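Skokora build group gets its humanoid sorting at the desk

14/08/2021

The humanoid project at the Skokora shared workshop has moved on to the part everyone was waiting for: tidying a desk. After a long stretch of joint checks and cable work, the group has started running a sorting task with ordinary things from the kitchen and the stationery drawer, and the early sessions have been a lot of fun to follow.

The task is called Galbraith, after the street the workshop is on, and a five-year-old could explain it. Fruit goes in one basket, office supplies go in the other. The labels are written by hand on plain paper, and the whole kit fits on one white desk.

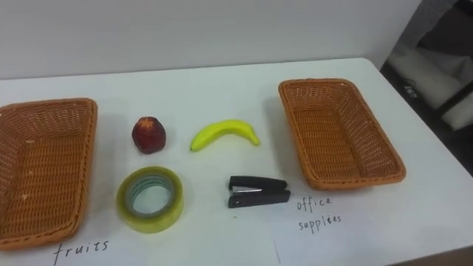
Members picked things that ask for very different grips. A banana is long, curved and easy to bruise. A stapler is heavy for its size and likes to swing open. A roll of tape is simple to pick up by the rim and surprisingly awkward any other way, so it has already become a favorite for arguing over at the bench.

The control software, Skamon, was written by members over the past year and runs on a desktop machine that used to do video editing. It keeps a log of every attempt, with joint positions and hand commands saved side by side, so that a bad grasp can be replayed slowly the next evening. The group had 77 saved attempts in the log at the start of the week and wants 400 before it changes anything big. 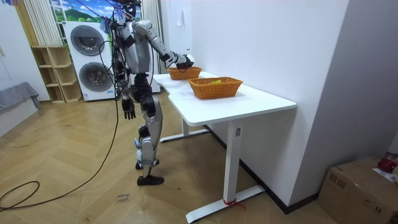
Placement got plenty of attention too. The members spent two evenings working out where the feet should go, how high the desk should be set and how far the arm could reach before the shoulder got close to its limit. A standing desk was a great choice for this – a few presses on the panel and the work surface comes up to suit the robot. Foot positions get marked on the floor, and anyone who moves the desk is expected to put it back.

Cables were the other headache, and they still are a bit of one. The robot works on a tether, and the slack has to go somewhere a foot won't find it. Trillwood, the small parts shop two doors down, let the group have a box of clips and sleeving at cost, and the upper run is much neater than it was in the spring.

Spending has been modest for a project of this size. The group's running total for this phase stands at $1755, most of it on connectors, spare finger parts and a replacement power supply. The baskets were the cheapest item on the list and may be the best buy.
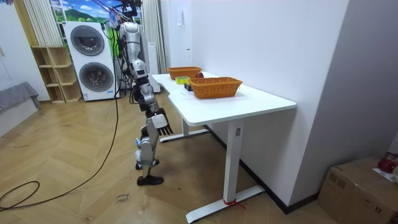
What comes next

The group wants to get through a full sort with nobody stepping in, then do it again with the baskets swapped. After that come items that don't look so different from each other: a lime next to a green highlighter, say, or an orange next to a ball of rubber bands. Ten members have signed up to bring in things from home, and the suggestions so far range from sensible to downright mean.
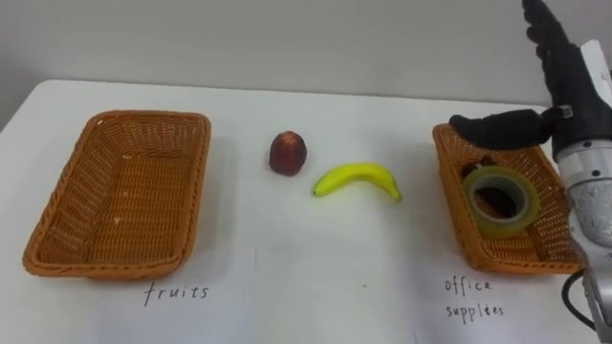

Hand work is where most of the remaining hours will go. Opening the fingers cleanly after a drop matters as much as closing them well, and the thumb has to stay clear of the basket and whatever is already in it. With the tape roll lying flat in the office supplies basket and the thumb held just over the rim, there is very little room to spare. Members would like the hand to back off along the same path every time, and a new release routine for Skamon is being tested on the bench this month.

Anyone curious is welcome at the open evenings through the end of August. Visitors can watch a session, look through the log and try designing a sorting set of their own. Bring fruit if you like – the group goes through a fair amount of it, and the bananas don't last long in this weather.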